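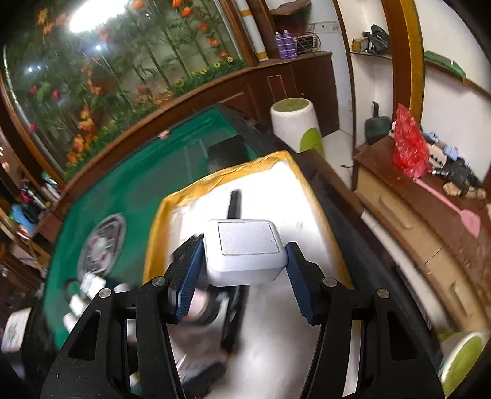

Namum hand-held gripper kit

I've been building these at home since March, one at a time on whatever table is free, and the Namum is the version I finally like enough to sell. It's a black hand-held frame with two angular side arms (the triangle cutouts save a bit of weight) and dark blue ridged finger pads that grip a small box nicely from both sides.

What comes in the kit: printed arms and handle, 2 finger pads, 8 screws (you get spares!), and the Trilitz trigger linkage, already assembled. You'll need your own screwdriver and a bit of patience – the linkage pin is fiddly the first time.

Finished weight is 300 grams. The jaws open up to 30 mm, so small boxes and blocks are fine, but a coffee mug is out of the question.

Colour: black arms only for now. Şükran Oral keeps asking me for grey ones, so I'll see what filament I can get.

Pads wear out eventually. Replacements are sold in pairs on the Sandotska page, and they fit the older Karakaya frame too.

Questions go to me, Muammer Yalçınkaya, through the contact form.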